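August 15, 2019

Back on the bins today. Mechthild wants the small-parts sorting settled before the Lundside order comes in (300 pieces, gulp!), so I cleared the white table and lined up three containers along the wall. The big cream one is for tall packages, the yellow tray is for the little white boxes - it's shallow, so you can see what's in there without digging.

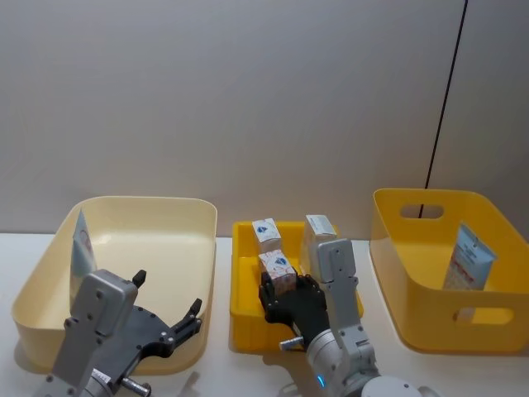
## Still to do

- Labels! Haris has the good marker.
- Try the tray 4 inches further left
- Ask Quartey about a second yellow tray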